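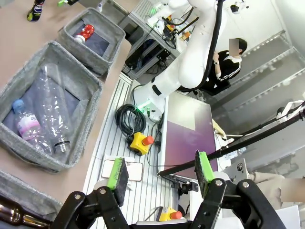
Bring back the bottle deposit. There, said it.

Our town dropped curbside sorting in January and went to one big bin for everything. Easier, they said. Sure. Easier to chuck a beer bottle in with the pizza boxes and never think about it again. Glass breaks, paper gets full of splinters, whole load goes to the dump. I pay for that. So do you.

Where I grew up you got 3 cents a bottle. Not much. But kids would walk the ditch along the Lenz road for an hour to fill a sack, and that ditch was clean. Go look at it now.

The stores hate it, I know. The Clumow market says there's no room for returns out back. They found room for 2 propane cages and an ice machine, so I dont buy it.

And please, no more apps. Trarik wants us to scan our trash for "points" - points for what? A mug? Give people coins. Coins work on people who don't care about recycling at all, and those are teh ones throwing stuff out of car windows.

Council meets Wed 22 July. I'll be the one in the back with a sack of empties.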